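Tote (container)

A tote, or picking bin, is an open-topped rectangular container used to hold loose goods in storage and packing work. The sides usually flare outward – this lets empty totes nest when stacked. Common colors are gray and blue. Inner walls pick up scratches and chips with use, and most operators retire a tote only when it cracks or no longer stacks. Tresulum sells them in 4 depths. 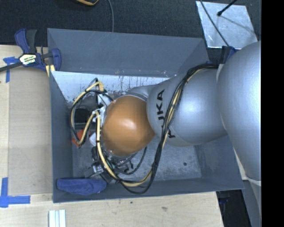 A gray bin with scratched inner walls on a wooden tabletop

See also: Crate, Pallet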